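Wutindale shared workshop – robot build, handout 3
Topic: two arms, one turntable
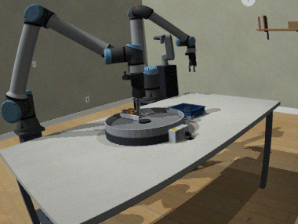

Fig. 1. Simulated layout. Front arm over the white parts tray, second arm waiting with gripper open.

Today: get the sim matching your bench before anything moves for real.

– Measure your own table first. Ours is 200 cm long, yours wont be.
– Tray goes off center on the turntable, left rear. Keep the hub clear.
– Arm 1 picks from tray. Arm 2 stays high untill the table stops.
– Blue bin = drop-off. Behind the turntable, right side.
– Control box at the right front edge, where you can reach the knob without leaning under an arm.

Turntable speed: start at 37 on the Rundik scale, max 100. Log every run, even the bad ones.

Common mistake from last time: arm bases too close, forearms cross at the shoulder turn. Check full sweep of both, one at a time, then together.

For next session – bring joint limits file + bench sketch w/ sizes.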